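Moin zusammen! Den alten Server aus dem Keller wollte ich schon im April herrichten, jetzt ist es eben November geworden. Ich habe ihn gebraucht bei einem kleinen Händler namens Lukov gekauft, und bevor er bei mir wieder Dienst tun darf, gucke ich mir die Reihe mit den blauen Laschen gründlich an. Wie ich dabei vorgehe, schreibe ich euch mal auf.

## Vorher

Runterfahren, Netzstecker ziehen, 2 Minuten warten. Dann den Deckel ab und die Schrauben in ein Schälchen (ich nehme eins von Wudik mit Magnetboden, geht aber auch eine Untertasse). Einmal an blankes Metall fassen, damit man keine statische Ladung mit reinschleppt. 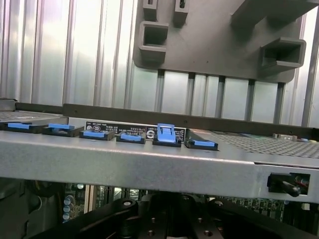
Am liebsten stelle ich eine Lampe seitlich hin und gehe die Reihe von links nach rechts durch, immer mit derselben Frage: Liegt die Lasche flach oder steht sie hoch? Steht eine hoch, drücke ich nicht gleich drauf los! Erst schauen, ob darunter etwas klemmt oder ein Kabel im Weg ist, dann mit dem Daumen langsam runter. Wenn es sich zäh anfühlt – aufhören und nochmal hochklappen.

## Staub und Kabel

1. Lochgitter mit einem weichen Pinsel abbürsten, Staubsauger daneben halten, aber nicht direkt ansetzen.
2. Druckluft nur in kurzen Stößen und mit 30 cm Abstand.
3. Dünne Kabel an den Ausschnitten im Blech vorsichtig zur Seite legen. Die Kanten können scharf sein, ich hab's am Daumen gemerkt.
4. Bei den grauen Kunststoffhaltern nur wischen, nie hebeln. Ein Ersatzteil kostete mich bei Robles mal 19 Euro plus Versand, das war ärgerlich.

Für alles zusammen plane ich 40 Minuten ein, mit Kaffee länger.
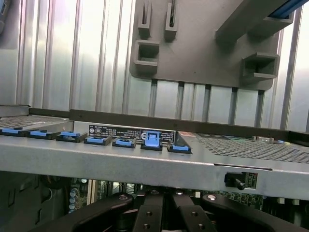

**Muss ich die blauen Laschen zum Putzen alle öffnen?**

Lass sie ruhig zu, für normalen Staub reicht der Pinsel von oben. Öffnen würde ich nur die Stelle, an der du wirklich etwas tauschen oder neu einsetzen willst.

Zum Schluss kommt der Deckel wieder drauf, Schrauben erst locker ansetzen und dann über Kreuz festziehen.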